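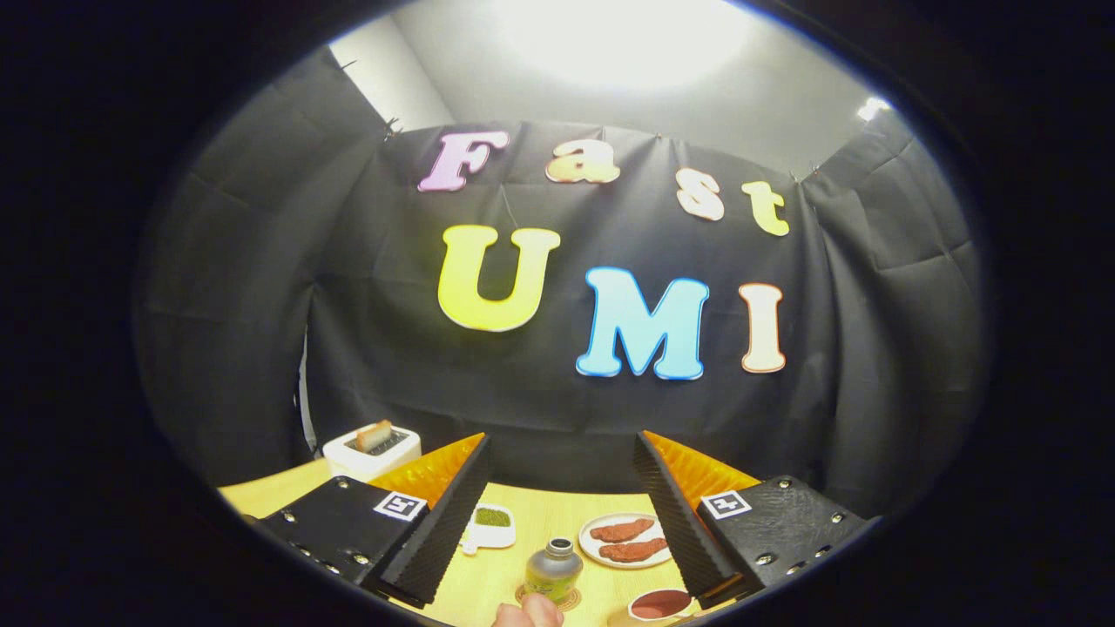 4.3 Checking the hand-held gripper before a table session

Do this check at the start of each shift and again after any finger has been changed. The fingers must be closed and opened by hand only.

1. Wipe both square markers with a dry cloth. Do not use solvent on the printed faces.

2. Hold the gripper over the table in the working position. Both markers must show in full in the camera view, one on each side, at much the same height. If one sits lower, go to 4.5.

3. Look at the ridged black pads. Replace a pad if the grip texture is worn smooth at the tip. Pads are changed in pairs.

4. Flex each orange fin with your thumb. Replace it if it is split or stays bent.

5. Tighten the housing screws with the driver from the Clisis kit. Stop when the screw is snug.

6. Open the fingers fully. The tabletop items must be visible through the gap between the pads.

7. Close and open the fingers 16 times, then repeat step 2.

Note: The curtain must cover the back of the booth from side to side. Check the clips along its top edge before switching on the overhead light.

Caution: Keep the pads clear of sauces and powders when reaching for a bottle or plate. Food left in the ridges hardens and has to be picked out.

Enter the result in the Lindgate booth log. Faults go to Grażyna Kozłowski; spare pads and fins are held by Glenys Wogan. Pads are due for replacement after 1,000 grasps even if they look sound.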